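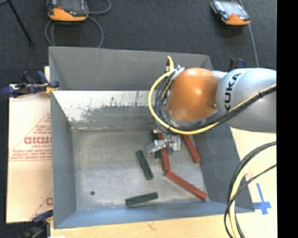 Who is Ju-won Tak, and where has Trivport's new goalkeeper come from?

Tak is a 22-year-old keeper who learned the game in Ornomley's junior program, spent two seasons on loan in the lower divisions, and has now signed with Trivport through to the end of next season.

2020-11-15

Trivport have their goalkeeper! The club confirmed the signing of Ju-won Tak this morning, ending a search that has dragged on since Tadeusz Sowa did his knee in pre-season, and the reaction among supporters has been about as warm as anyone could have hoped for.

Tak arrives from Ornomley, where he came through the under-12s as a left winger, of all things. He moved into goal at 14 when the regular keeper's family shifted interstate and the coach asked who had the biggest hands. By 17 he was training with the seniors, and by 19 he was out on loan at Gikwood, where most people in our league first got a proper look at him.

And what a look it was. Gikwood finished second from bottom that year, but Tak kept six clean sheets behind a defence that changed nearly every week. Anyone who was at the away game against Ra will remember the double save just before half-time, low to his right and then somehow back up to tip the rebound over the bar. Gikwood still lost it in the second half to a header from a corner, but the home crowd clapped him off, and Ra supporters don't do that for just anybody.

His longest run without conceding came the following season, again with Gikwood, when he went 309 minutes before a deflected free kick finally beat him. He played through most of that stretch with two fingers strapped together.

Trivport coach Mounir Nasr has been after him for a while. He first asked the question in January, was told the player wasn't for sale, and kept asking.

"I rang them so often I think they stopped picking up," Nasr said. "He's brave, he's quick off his line and he can kick a ball. You'd be amazed how many keepers can do two of those. I've wanted him here for a long time and I'm thrilled."

The kicking matters a great deal to the way Nasr wants to play. Trivport spent much of last season passing out from the back and getting caught doing it, and Sowa, for all his wonderful reflexes, was never comfortable with the ball at his feet. Tak is happy to take a touch under pressure and go long to either wing with his left foot, a leftover from those junior days. With Soo-ah Ok's recruitment work having already brought in two fast wide players over the winter, you can see how the pieces might fit together.

Ok, who runs the club's scouting, watched Tak live on a string of cold evenings and came away convinced by something other than the saves.

"It was how he talked to his back four," she said. "He was the youngest one out there and he was organizing all of them. They'd let in three and he was still pointing and shouting and getting people into line. I wrote that down before I wrote anything else."

For his part, Tak sounded like someone who couldn't wait to get going. He trained with his new teammates for the first time yesterday, wearing a borrowed shirt a size too large, and stayed out afterwards to face penalties from captain Seung-woo Ahn.

"He scored the first two and then I got a hand to the third and he wanted to keep going until it was dark," Tak said. "I've played against this club and the noise behind the goal is unreal. I'd much sooner have it on my side."

Ahn, who has made more than 300 appearances for Trivport and is as close to a favourite son as the place has, was generous about the newcomer and a bit less generous about the penalties. He put the miss down to the surface.

There is a good word to be said for Sowa as well. The 33-year-old has been the first name on the team sheet for six years and took the news of his long lay-off very hard. He has been in at the ground most days regardless, working with the two teenage keepers who have been sharing the job, and he was among the first to shake Tak's hand. The club says he will keep his place in the squad and is expected to be running again early in the new year. A contest between the pair of them would be a lovely problem for Nasr to have.

Tak will wear number 31, with Sowa holding on to the number one shirt. He is eligible straight away and looks set to start in the next home match, which happens to be against Gikwood. You couldn't have planned it better. Several of his old teammates will be in the visiting side, including the centre half he used to shout at the most, and there's bound to be a bit of chat in the penalty area at corners.

Trivport sit fourth, level on points with Ra but behind on goal difference after conceding late in each of their past three matches. A settled keeper might be all it takes to turn a couple of those draws into wins, and the run of fixtures from now until the break is kind, with only one long trip.

Attendance is limited for the Gikwood game, and the 608 seats released to members were all taken by lunchtime. A small number of standing places on the grass bank will be offered at the gate, cash or card, with juniors getting in free alongside a paying adult. The clubhouse canteen will open an hour before kick-off.

Ornomley, meanwhile, are looking for a keeper.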